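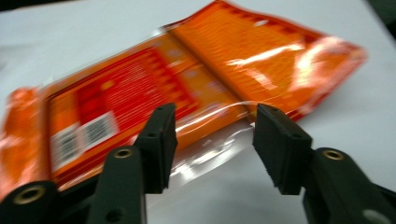 Snack Table Meeting, Tierney Room, Friday, 4:30 p.m.

Uyên Quan taking the minutes again (my handwriting is the only one anybody can read, apparently!)

Last month's minutes were approved with one fix: the August picnic was at Skalow Park and I had written Ornach. Sorry, everybody.

1. Snack money

We have $62 in the envelope. The Drornance bulk order comes to $37, so we can go ahead and place it and still have a little left for napkins. I said I'd send the order in Monday morning. There was a long side conversation over whether pretzels count as a treat, and I'm leaving most of it out.

2. What goes on the table

People want labels they can read before they open anything, so bags stay in their own packaging with the nutrition panel on. No more pouring things into mystery bowls, please. Two families asked for this in writing and I think they're right. Anything already open gets clipped shut at the end of the night or goes home with whoever brought it.

3. Tubs

Most of our time went here. The old shoebox system is done (it was falling apart, and something leaked in it in the spring). We looked at the see-through kind with a divider, and I have to say I'm a fan. Sweet on one side, salty on the other, and you can sort of tell what's running low without lifting everything out.
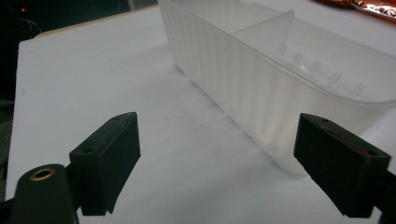

Item 3: the frosted tub with the divider and ribbed side.

Agreed to use 2 tubs, one for the Friday group and one for the homework club. I'd like tape labels on the ends and I got outvoted on colored tape, so plain it is. Fine! Tubs get wiped out before they go back in the closet.

4. Other stuff

The closet key is back on the hook by the sink. Somebody left a blue umbrella at the last meeting; see me. Still no decision on paper cups or bring-your-own, so that moves to next time.

We wrapped up at 5:20. Next meeting same room, same time, and I'm bringing the lemon bars.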